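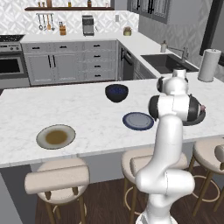
Bowl and plates on the marble.

June 10, 2024

I've been keeping track of our water use since April, when the bill from Pemstead came in at 214 dollars. The one before it was 182. Nothing in the house had changed that I knew of.

I read the meter before bed and again at breakfast. It had moved almost 100 gallons. I put food coloring in both toilet tanks and the upstairs bowl turned blue within the hour — a worn flapper. The hardware store in Bokthorpe had one for 5 dollars. It took longer to find the shutoff valve than to swap the part.

I also stopped rinsing dishes under a running tap. They get scraped and go straight in the dishwasher, and they come out the same.

The meter now stays put overnight. Next I want to look at the outdoor spigot, which drips when the hose is on. I'll post the next bill when it gets here.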